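Tres semanas peleándome con un brazo que no existe

Bueno, pues ya puedo contarlo: me apunté al club de robótica de la facultad. Llevaba dos cursos pasando por delante del cartel sin atreverme (yo, que en el instituto quemé un Arduino el primer día) y en junio, con los exámenes casi terminados, escribí al correo y me contestaron en menos de una hora. Que fuera cuando quisiera, que sobraban sillas. ¡Y vaya si sobran!

El proyecto de este año se llama Celtberg y va de recoger piezas pequeñas de una mesa con un brazo articulado. Somos 5 en el grupo, repartidos entre visión, control y lo que llamamos «lo demás», que es donde caí yo. Lo demás incluye la memoria, las diapositivas, pedir el aula y, desde hace tres semanas, el simulador.

Por qué simulamos primero

El brazo de verdad lo compartimos con otros dos grupos y nos toca una tarde suelta de vez en cuando. Así que todo se prueba antes en el ordenador. Yo pensaba que esto iba a ser la parte fácil, porque total, si se estrella contra la mesa le das a reiniciar y a otra cosa. Ja. El primer día me pasé la tarde entera con el brazo temblando como un flan, y era que había puesto las masas en gramos donde iban kilos. Luego las piezas se hundían en el tablero. Luego salían disparadas hacia el techo, que por cierto todavía no habíamos puesto, así que imagino que siguen subiendo.

Lo que mejor me ha ido, por si alguien anda en lo mismo:

Empezar con una sola pieza, y no meter la segunda hasta que la primera salga bien 20 veces seguidas. Me parecía una exageración y ahora lo defiendo a muerte.

Guardar la semilla de cada prueba. Se me olvidó una noche, salió un agarre precioso y no lo he vuelto a conseguir.

Bajar el paso de simulación cuando hay contacto. Va más lento, sí, pero mientras tanto te haces un café (o dos).

La mesa con todas las piezas

Después de mucho pelear me animé con la versión completa: seis piececitas de colores repartidas por el tablero, sin ordenar, con dos magenta para que el programa de visión no pueda fiarse solo del color. La que más guerra me da es la naranja, que es corta, estrecha y se queda apartada de las demás. La verde también tiene lo suyo, porque es finita y la orientación nos sale girada una de cada tantas. Las sombras del brazo las dejé puestas a propósito, aunque en el grupo hubo debate: con ellas la detección falla bastante más, pero es que en el aula también hay sombras.

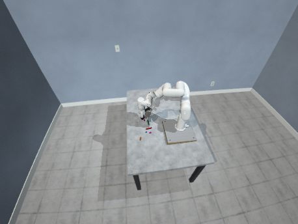 Lo que queda antes de la demo

Tenemos 15 minutos para enseñarlo todo y, tal como vamos, la planificación de trayectorias se come la mitad. Me falta afinar la altura de bajada de la pinza, pasar las pruebas a un script decente (ahora mismo es un archivo que se llama prueba_buena_final_2, no me juzguéis) y repetirlo todo con las piezas en otras posiciones. Y escribir la memoria, claro, de la que tengo el título y un índice muy bonito.

Si habéis trabajado con contactos en simulación y sabéis cómo evitar que las piezas finas resbalen al cerrar la pinza, dejadme un comentario, por favor. He subido la fricción hasta valores que me dan un poco de vergüenza y sigue pasando. Esta noche pruebo con otra forma de colisión, a ver.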